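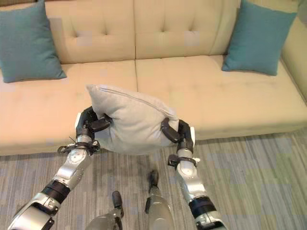

From: Plemholm lab list member
To: grippers-list
Date: September 24, 2024
Subject: Re: soft goods, two arms, which hands?

Replying to the list since two other people asked me the same thing off-list. Quoted message first, my answers after.

> We have a two-arm setup with a head camera and parallel jaws,
> and we want to move on to soft household things: cushions,
> folded towels, bedding. The jaws do fine on boxes. On anything
> stuffed they either slide off or grab a tiny pinch of cloth and
> the rest of the item hangs and swings. I saw in the May thread
> that your group had gone over to fingered hands for this. Was
> it worth it? Specifically:
>
> - did you compare against jaws on the same items
> - is the head camera enough or did you need wrist cameras
> - what are you running the arms from
> - how much do you lose to cables
>
> We have a quote from Drilent for a pair of their soft-pad jaws
> and I would like to know whether to sign it before the end of
> the budget year.

Yes, we compared them. We ran 300 lifts with the Thoroddsen fingered hands and the same number with our old jaws, using pillows only, off a sofa and back onto it. The sofa is cream with buttoned back cushions. The teal throw pillows stay on it as clutter and the light gray one is the item being handled. It has a zipper seam along one edge, and that matters more than I would have guessed. See further down.

Jaws first. What you describe is what we got. If the jaws close on the seam or near a corner they hold, and you can carry the pillow anywhere. If they close on the flat of the cover they get a fold of fabric and no filling, and the pillow rolls around the fold as soon as the arms lift. Closing harder made it worse on our covers because the fabric got squeezed out of the jaw sideways. Rubber pads helped some. I have not used the Drilent pads, so I can't tell you whether theirs are better than the ones we cut ourselves.

With the fingered hands we stopped pinching from the top. The two hands come in from the ends, the fingers curl around, and then both arms push toward each other a little. The pillow bunches up in the middle and sags slightly between the hands. It looks bad but it carries well. Most of the holding comes from the arms pressing inward, and the fingers mainly stop the ends from escaping. We tried the same inward push with the jaws closed, used as paddles, and that was better than pinching with them. If you have no money at all, try that before you buy anything.

The drops we still get with the fingered hands are mostly of one kind. One hand arrives early, shoves the pillow toward the other side, and the late hand closes on a corner. We now wait for both wrists to report they are in place before either hand closes. It is slower. I don't care much about that for this work, but you might.

On the seam: when a finger lands along the zipper the grip is stiffer on that side, and the pillow comes up tilted. Our correction for tilt was tuned on a pillow with no zipper, and it overreacted. We ended up lowering the gain on that correction for everything. If your test items are all one kind, get a few different ones before tuning.

Camera. The head camera was enough for finding the pillow and for the first approach. It was poor at telling us how deep the fingers had gone, since by that point the hands cover the part you want to see. There is also the problem of looking down on a pale pillow in front of a pale sofa. Our segmentation ran the gray pillow into the front of the seat whenever the two overlapped in view. The teal ones were never a problem. We fixed most of it by retraining with 500 more views of light items on light furniture, and I would have done that earlier if I were starting over. The striped carpet I expected to cause trouble and it didn't.

We had wrist cameras on for part of the jaw runs and took them off again. On the fingered hands there was no mounting spot that kept the view clear once the fingers curled. We get more from motor current in the fingers plus the wrist position than we ever got from those pictures. For towels I think wrist cameras would earn their place, as the edge of a towel is a hard thing to find from head height. We haven't done towels properly yet.

Controller. Both arms and both hands run from one Reltelier unit. Before that we had a separate controller per arm, and the inward push was hard to keep even, with one arm always winning and the pillow drifting to that side. Going to one unit with a shared clock fixed the drift the same day. I would put this ahead of the hands if you can only change one thing. The Reltelier setup tool is clumsy and drops its joint limits when you update the firmware, so write them down. We have lost them twice.

Cables. Less trouble than with the jaws, but still some. We keep a strapped cuff at each wrist and a band lower on the forearm. Check the straps at the start of a session and trim or tuck any wire end or tie that sticks out near the wrist. Loose covers and fringed throws will find it. We had one run end with a knitted throw hung on a wrist and the arm in a fault stop.

One more point about standing robots, if yours has legs. Keep the feet back from the front of the sofa and let the arms do the reaching. When we stood close, the pillow hid the feet and the seat edge together, and the next step after the lift was a guess. Standing off costs some reach at the back of the seat. Pillows propped against the back cushions are harder for us than ones near the front, and I don't have a good answer for those.

So, on the quote: for cushions alone I would hold off on the pads, try the paddle trick, and look at how your two arms are synchronized. For towels and bedding I would want fingers. If you do go ahead with the Drilent jaws, please post results — same items for both hands if you can manage it, and say which way the seams were facing.

I can share our lift logs, 32 files, plain text with one line per attempt. The column names are a mess. Ask here and I will put them somewhere.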